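Gondeck Cell Notes
Handout 2: Bringing up the lever station in simulation

Before the lab, read the startup sheet for the Gondeck cell and have your login for the Chacko server ready. Work in pairs, one at the console and one reading the checklist.

1. Loading the cell

Open the Dranditard project and load the lever station file. The arm comes up at whatever joint values were last saved, so do not send a move yet. Check that the base is fixed to the table and that the controller shows no faults. If it reports fault 473, the joint limits file is missing. Copy it over from the course folder and reload.

2. Tool offset

The wrist, bracket and gripper are entered as a single tool. Measure from the wrist flange to the closed fingertips and type the value into the tool table. A wrong offset does not stop the program from running. The fingers just close beside the lever, and the log says the grasp finished normally.

3. Approach pose

Set the approach point off the sloped face of the box, in line with the lever. The gripper should be clear of the box on all sides before the fingers open. Save the pose as APPROACH_A. Step through it at low speed twice before running at full speed.
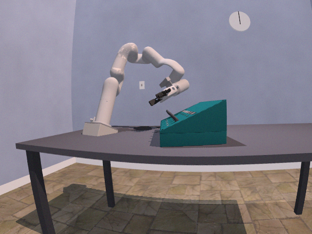 Reading time: 2 min

The gripper is empty and in the air, up and to the left of the teal box, with the lever angled toward it. Compare your own view with this one. If your gripper sits over the high end of the box, the station frame is probably rotated and step 1 has to be repeated.

4. Routine care

Reset the scene after every session. Run the collision check at least once per lab; it goes through 3558 contact pairs and takes about 2 minutes. Clear old logs when the folder passes 1737 files, or Ovum will refuse to save new ones.

For the September lab report, hand in the tool table, the saved approach pose and the log of one complete pull. Late logs go in the same folder with your pair number in the file name.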